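Home Builds Guides Parts Contact

Practicing a pick-and-place in simulation before you run the bench arm

Last updated: April

Our shared workshop has one pair of Nivex hands on one bench, and the waiting list for bench time is long. I now do the first pass of every task in a simulator at home, then bring the saved motion in on Tuesday night. These are the steps I follow, using the task of putting a small box into a microwave.

What you need

A computer with a separate graphics card, the Osarel simulator, the Nivex hand model, and a tape measure. The free version of Osarel is enough.

Step 1. Measure the bench

Measure the counter height from the floor and the distance from the front edge to the robot's shoulder mount. Ours has 800 mm between the mount and the back wall. Enter everything in millimeters. The hand model loads in meters by default, so change the import setting first or you will get a hand the size of a house.

Step 2. Add the appliances

Load the microwave as a jointed model with the door on its own hinge. The Brusska library has one that works. Set the hinge friction by hand. The default is zero, and the door will drift when anything touches it.

Step 3. Set the collision shapes

Use simple boxes for the cavity walls and the door. Do not use the full mesh. My first microwave had 2,945 triangles in its collision mesh and the simulator slowed to a crawl. For the fingers, keep one capsule per segment.

Step 4. Place the camera

Put the camera where the real one is mounted, at head height looking down. Match the lens angle too. A saved motion that depends on what the camera sees won't carry over if the view is different.

Step 5. Teach the approach 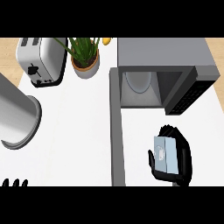

Door clearance is the part of this task that takes the most work. Plan the path with the door fully open and keep it as a solid obstacle the whole time. Seen from overhead, the open door is only a narrow gray bar running down the counter, and it's easy to forget how far it reaches. The hand with the blue box stays on the right of it, below the control panel, so the path has to move left to line up with the cavity without clipping the door. I put a waypoint in front of the opening and another over the turntable.

Step 6. Repeat and save

Run it 20 times with the box start position shifted a little each time. If it fails more than 2 times, go back to the waypoints. Export the joint file and run it on the real bench at quarter speed, with a hand on the stop button.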